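Oct 23, 2019
Kivow hand-held gripper kit, trial notes, continued from the last page

Second go with the Kivow kit. Mahsa wants a yes or no on buying, and I am still nowhere near a yes. Writing down what I have while it is fresh, Abbas please add yours underneath.

What they sell: a gripper you hold in your hand, a marker cube at the base of each finger, and a service where they turn your recordings into hand paths for the arm. The pitch from Harberg (the reseller) is that anyone can do it at home with no training. Sepehr read me the brochure line twice and I still don't know what "ready for learning" is supposed to mean in a contract.

Task for this round is pens and markers with the small white open box. Floor level, on a rug. I picked it because the brochure only shows blocks and cups, and a pen is thin and rolls.

281 takes recorded so far over both rounds. Kivow's checker passed all but 77. That is a lot to throw away when you pay per take uploaded and not per take accepted. Asked Harberg about this by email, got back a price list.

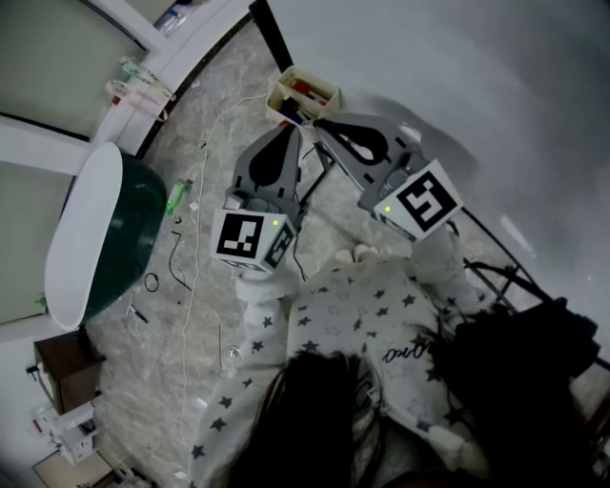
The rejects come back with one word, "tracking", and nothing else. My guess is the cubes. Each finger's pose depends on its marker being readable, and once you tilt the hand to come in low on a pen, one face turns well away. Pouran thinks glare on the print. Could be both. We can't tell from the report, and I don't like paying for a report we can't read.

Green lights on the cubes: manual says green means "unit ready". It does not say the marker is being seen. I had assumed it did for the whole first round, so ignore my comments on that page about "green all through, should be fine". Those takes need another look.

Finger pads. Black, teardrop shape. No complaint about the grip so far, but the spare pads are listed only as a set with new fingers - so a worn pad costs you the finger too. Parisa to ask whether Prostholm would cut us some to match.

Weight is all right for 10 minutes. After that my wrist starts to turn in and I notice I'm reaching differently, which must end up in the data. Kivow says sessions of an hour are normal. I would like to see the wrist of whoever wrote that.

Compared with the Kiani unit we had in April: Kivow is quicker to set up, no argument. Kiani gave us the raw files the same day, though, and a reason for every reject. With Kivow the raw files are an "add-on".

To do before I talk to Mahsa:
- rerun 2 of the rejected pen takes with the hand kept flatter, see if they pass
- same takes with the lamp off, for Pouran's glare idea
- get the raw file price in writing
- ask what happens to our recordings if we cancel. Sepehr couldn't find it in the terms and neither could I

Abbas has the charger. Gripper goes back in the gray case when done, fingers closed.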